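4.2 What the callout logs told me

I came to the Vekgate logs expecting weather to explain most of the late turnarounds on the Ulledska ridge, and it explained far fewer than I'd hoped. Of the 100 parties I could follow from hut book to hut book, 19 came back after dark, and most of those had set out under a clear sky. What they shared was a late start (often well past seven) and a summit, at 2960 metres, that looks a good deal closer from the hut terrace than it is.

Natália Abreu, who read the hut books with me over a long wet April, thinks the false top above the Vilela couloir does the damage. I've come round to her view. People reach it tired, see the real summit just across the saddle and keep going – I've done it myself, twice!
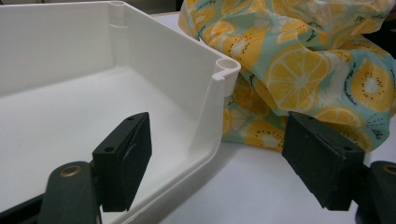 Figure 2. White plastic tray on a white tabletop, seen from low down near the rim.

I should say something about the gaps, too. The Urkport hut lost a stretch of its book to a leaking roof, so parties coming up from that side are thinner in my numbers than they ought to be. Guided groups also tend to sign in under one name, and I've treated each as a single party throughout. None of this shifts the main pattern much, but it does make me wary of comparing the two approaches – I'd want another full season of entries from the Urkport side before trying that.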